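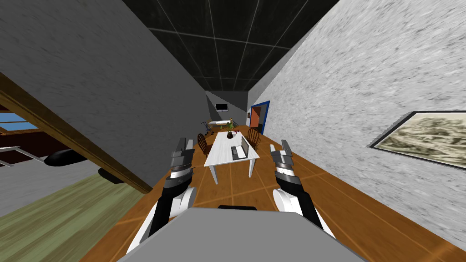 Long white table on an orange-brown wood floor.

Plestach opens second housing scheme at Lurnholm

15/05/2021

Plestach has been granted permission to build 10 homes for affordable rent at Tangen, on the eastern side of Lurnholm. Work on the site will begin in August.

The scheme, called Pusuron, will replace a row of disused garages and a gravel car park. It includes six two-bedroom houses and four ground-floor flats, each with its own front door and a small garden. Existing lime trees along the road will be kept.

Rents will be set below the local market rate. At present 572 households in the area are waiting for a home, and priority will go to people who already live or work in Lurnholm. 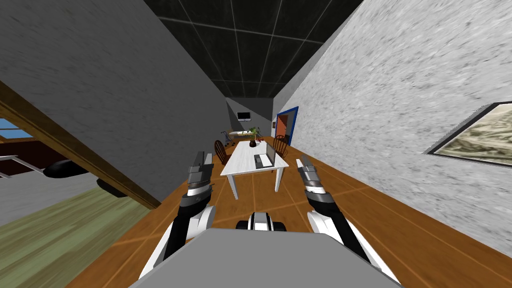
Every ground floor will have level access and a bathroom that can be adapted later. Hallways have been made wider than in the first scheme after tenants there asked for more room for prams and wheelchairs. Heating will come from air source heat pumps.

Anahera Hapeta, head of new homes at Plestach, said: "Tangen has had very little new housing for rent, and we are pleased to be getting started. We changed the parking layout twice after comments from neighbours, and the plans are better for it."

Letters with details of working hours and lorry routes will be sent to 700 nearby addresses before work starts. The footpath to the primary school will stay open throughout.

Applications for the homes will open once the roofs are on. Those who wish to be told the date can join the mailing list through the Plestach lettings office.

ENDS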